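The Quiet Hour at Drelbridge

By the time the kettle goes on at the Ellow Center in Drelbridge, the parking lot is already half full. It's early, the heat hasn't caught up with the building yet, and people keep their coats on while they find a chair. They come for the Quiet Hour, a peer support group for family caregivers, and I have wanted to write about it since I first sat in on a meeting in January.

I went expecting sadness. There was some of that, sure, but what I remember most is the laughing! One woman had spent the whole week hunting for her father's hearing aids and found them in the butter dish. A man who looks after his brother, home from two deployments and not sleeping much, told us he'd learned to make bread at three in the morning because somebody was going to be awake anyway. He passed the loaf around. It was very good bread.

The group began with 23 people and a borrowed room behind the Urngate library. It now has 345 on its mailing list, and it fills the big room at Ellow twice a month. There's no fee and no sign-up sheet, and you don't have to talk. Plenty of people don't, for weeks, and then one morning they do and it all comes out at once. 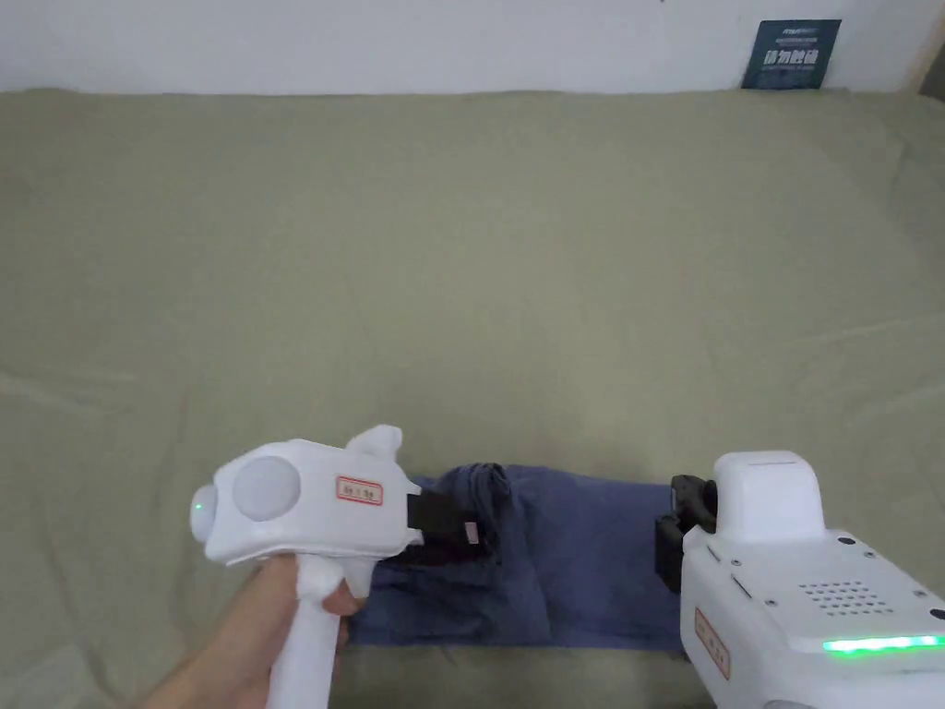 What makes the hour work, I think, is how practical it is. Each meeting opens with a short lesson, maybe fifteen minutes, on something a caregiver can use that same night. The one I caught was about how to bring up counseling with a person who has already said no. Pick a calm time. Say what you've noticed and leave out the diagnosis. Ask one question and then wait, even if the waiting is awful. We practiced in pairs, and I was terrible at it (I kept filling the silence), and my partner was kind enough to let me try again.

After the lesson comes open talk, and after that comes the part the regulars call the swap. People trade names of dentists who are patient, rides to appointments, a shower chair in good shape, the right words to use on the phone when a claim has been sitting too long. I filled four pages of my notebook just listening to the swap, and I don't even have a claim.

Last year the group added an evening meeting for people who work days, and a phone circle called Alaoui, named for the street where the first callers lived. Alaoui pairs two caregivers for a ten-minute call each week. That's all it is, ten minutes, and some 175 people have taken part so far. Several told me it's the one call they never skip. A few pairs have been at it so long that they've met each other's grandkids.

If you're looking after someone and you're anywhere near Drelbridge, go once and sit in the back. The next morning meeting is 25/09/2022 at the Ellow Center, side entrance, coffee from nine. Bring a mug if you have one you like, as the paper cups run out early.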